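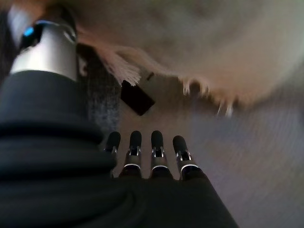

Equipment plan: hands, covers and spares for the next budget year

The request for the home-tasks floor went in on May 9, 2023. It covers the two-armed humanoid already in use and leaves out a second unit, which was priced in February and put off. What remains is mostly parts that wear.

Fingers are the largest line. The Nodon hand is sold complete or by the finger, and until now we have bought it complete. Work with soft goods such as cushions, rugs and folded sheets loads the fingertips more than the bench tests did, and the pads go well before the joints. Pundlow quotes 55 dollars per fingertip pad and 343 dollars per finger with joint and hinge pins. The plan stocks pads in quantity, keeps four fingers on the shelf, and buys no complete hands.

Fabric covers come next. A cover keeps lint and loose threads out of the palm, but it has to be taken off for every inspection and the seams do not last. We have asked Zaugg for a version with a side closure. The sample costs 227 dollars. If it holds up, two more will be ordered at the same price.
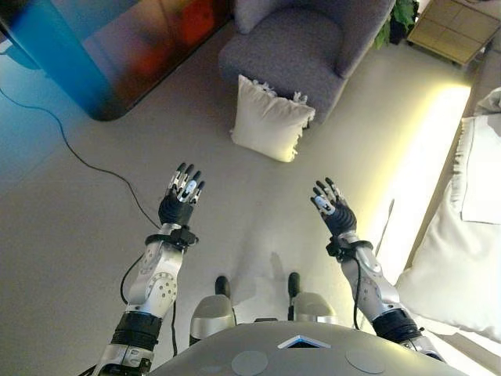

Both hands raised in the living-room area, with the armchair and fringed cushion ahead.

Power is the item most often left out of these requests. Cables on the floor limit where the base can go and have to be counted as part of the layout. The plan includes 723 dollars for low-profile cable channel and longer leads, to be fitted before the furniture is moved again. Anyone planning a similar room should price this with the robot — it is hard to get approved afterward.

Wrist cameras are not in this request. The present ones are adequate at working distance, and a change of model would mean repeating the calibration for both arms.

The service contract with Flukia is up for renewal. The current terms cover arms and legs but exclude hands. A quote with hands included has been requested and will be compared against the cost of the spares listed here. Until it arrives, the contract line carries last year's amount.

Groups sharing the floor should send part numbers and quantities, with shipping listed separately. Requests without a quote attached will be held over to the next round.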